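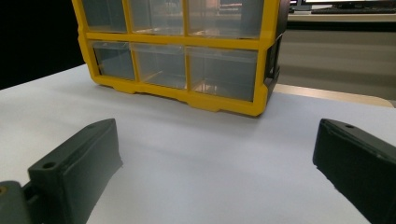
The drawer unit on the bench, with both fingers open in front of it.

Progress report to the Fevby small grants desk, October
Project: drawer-opening gripper, Sarnmont shared workshop

When you agreed to fund this, the plan said the gripper would be opening small parts drawers by now, and that the parts drawers would be holding parts. We have a gripper. We have drawers. Relations between the two are improving.

The printed fingers are on their second version. The first pair was handsome and bent like licorice. The new ones are boxier, with flat inner faces, and they have stayed straight so far. Print time for the set was 22 hours, which did nothing for our popularity with the other people waiting for the printer.

We logged 717 hand-guided pulls this period. Of those, 644 ended with the drawer open and still in its frame. The rest divide into slips, misses, and a category the log calls "whole unit came along for the ride." The organizer weighs very little and will happily follow the gripper across the table. We have ordered non-slip matting from Pinevier and expect to be let down by it only slightly.

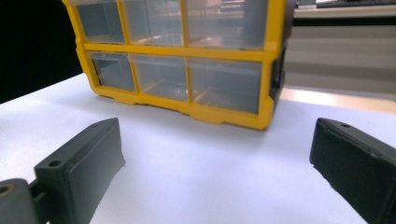
Yellow organizer, clear drawers, three widths to a row.

The narrow drawers remain the problem. The wide ones give the fingers room to be wrong in, and they are wrong fairly often. On the narrow ones, a small error in approach puts a fingertip on the yellow post between drawers, and the post does not open no matter how politely it is asked. A slimmer tip is drawn up and waiting its turn on the printer.

Money: we are over the hardware line by $2, owing to screws. The Domínguez motor controller came in at the quoted price and has been paid for. Nothing has been spent from the travel line — the workshop is a short walk away.

Still to do before the next report:
Print and fit the slim tips
Repeat the narrow drawer pulls on the matting
Try the same pulls with screws in the drawers
Write the build notes we promised in the application, which currently consist of a title

We are not asking for an extension yet.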